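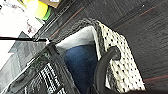 Kirnell is a comic series written and drawn by Arnout Bosman and published by Postma in 4 volumes. It follows Lotard, a sixteen-year-old who leaves the fishing village of Dredham to work nights in a city laundry, where the clothes handed in carry the memories of the people who wore them. The story opens with a basket left at the counter, white with small black spots and a thick grey knitted rim, with something deep blue lying at the bottom. Lotard takes it upstairs instead of logging it, and the first volume deals with the trouble that follows.

Publication

The series began as a monthly strip and ran to 947 pages. Bosman stopped work for two years after the second volume, and the third appeared in February with a new letterer. A limited edition of 400 signed copies was sold through the publisher's own shop.

Reception

Reviewers praised the street settings and the quiet night-shift chapters. The ending, in which Lotard returns to Dredham without the basket, was less well liked. A radio adaptation covers the first volume only.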